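3.2 Walkouts and what they get counted as

The literature mostly treats a walkout as a single act. Members stand up, leave, the chair reads on. We think this is too coarse, and the coding scheme used here splits it. A walkout can be total (the whole group goes and stays gone until adjournment), partial, or what we call a door walkout, where members go as far as the lobby and come back for the vote. Prunov codes the last kind as no walkout at all. Koltau codes it as a full one. The gap between the two matters a lot for smaller regional assemblies, where door walkouts are the usual kind.

Our data are the printed records of one upper chamber, 373 sitting days, all sessions closed before 9/18/06. In that period 111 sitting days had at least one exit by an opposition group. Of these 60 were total, the rest split between partial and door. Floor leaders' statements to the press were not used for coding, only for checking the stated reason. Where the record and the press differ we went with the record. Sixteen cases had no stated reason at all, and these are kept in but left out of Table 4.

Stated reasons. The most common is refusal of a debate: the chair turns down a motion to set aside the order of business, or lets it in so late that no time is left. Next is the absence of the minister. Quotas and reserved posts come up often as subjects but rarely as the reason itself; the complaint is nearly always about time on the floor. Hjaltadóttir found the same for budget debates and we see no cause to argue with her. Gralluretti's claim that walkouts cluster before local elections does not hold up here. There is a bump in November but that is the winter sitting, when the chamber simply meets more.

A word on who leads. In the early sessions the exit is called by the leader of the opposition, by name, and the record says so ("the Leader and members of his party then left the chamber"). Later on the clerks drop this and write only "some members withdrew". So leadership can't be coded for the later years without going to outside sources. We tried it for one session, gave up. Too many conflicting accounts, and two papers had the wrong party leaving.

3.3 Who holds the floor

The point about floor time needs spelling out. Under the standing rules the chair decides whether a matter is urgent, and there is no appeal. The government side sets the order paper. An opposition group that wants a debate has therefore to win over one actor or the other, and if both say no, its choices are to sit through it, to shout, or to leave. Pichon (Quentin Pichon, in a conference paper which we have only in draft) calls this dual custody of the agenda. It's a useful term and we keep it, with one change: he takes the two holders to be independent, and in most of our cases they are from the same party.

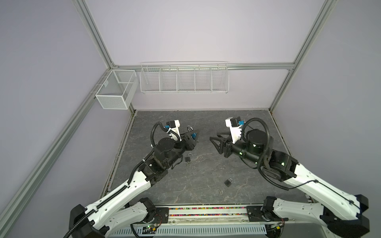 Figure 5. Two arms, three padlocks.

Dual custody is easy to overstate. A chair who belongs to the majority can still refuse the government, and did so in several of our cases, mostly on points of notice. The formal power sits with both holders, but in practice one has it in hand at a given moment and the other waits. In Figure 5 the open padlock is at the tips of the left gripper, and the right arm, though it reaches in toward the same middle ground, comes from the other side. That is near enough the position of a chair with an urgency motion on the desk and a minister across the aisle. What the opposition sees is only that teh motion has not been taken up. Whether the chair or the government is at fault is hard to tell from the benches, and the speeches made on the way out reflect this: "the government is running the chair" is a standard line, so is the reverse.

This gives us a simple expectation. Where chair and government share a party, walkouts should be total more often, as there is no one left to bargain with. Where they don't, door walkouts should be prefered, because the group may want to be back in its seats if the chair gives way. The next section tests this session by session. Joint sittings are excluded, as are days lost to mourning adjournments.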